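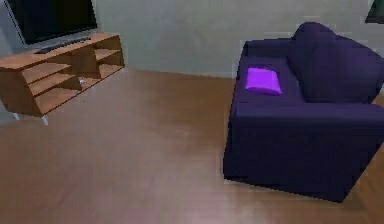
A simulated living room from the Whitcombe set, with a remote control lying on the TV stand.

Nuston team teaches household robots to ask where things usually go

Jul 1, 2022

Anyone who has ever turned a house upside down looking for the remote will have some sympathy for the robots at the Nuston lab, which have spent the better part of a year doing very much the same thing, only in rooms that exist on a computer.

Tshepo Xaba and Jarrah Doolan have been working on a search method they call Manent, and this week they shared their first full set of results. The idea is a homely one. Before it sets off, the robot makes a guess about which pieces of furniture are likely to hold the thing it wants (a TV stand for a remote, say, or an armchair for a cushion) and then plans a path that takes in the best guesses first, changing its mind as it looks.

The pair tried it in 408 simulated rooms, giving the robot 3,000 searches in all. It found the right object in 2,471 of them, with a limit of 5 stops per search. An older method from the same lab, which simply visited the nearest furniture first, ran out of stops a good deal more often.

"We were so pleased we ran the whole thing again to be sure," said Doolan, laughing. Small things tucked into open shelves still give it trouble, she added, and so do rooms with two of everything.

Next comes the harder part, moving from the simulator to Nener, the lab's wheeled robot, in a furnished apartment across the hall. Xaba hopes to have those trials under way by December, and the team plans to share the rooms and the code before then, so that other groups can have a go too.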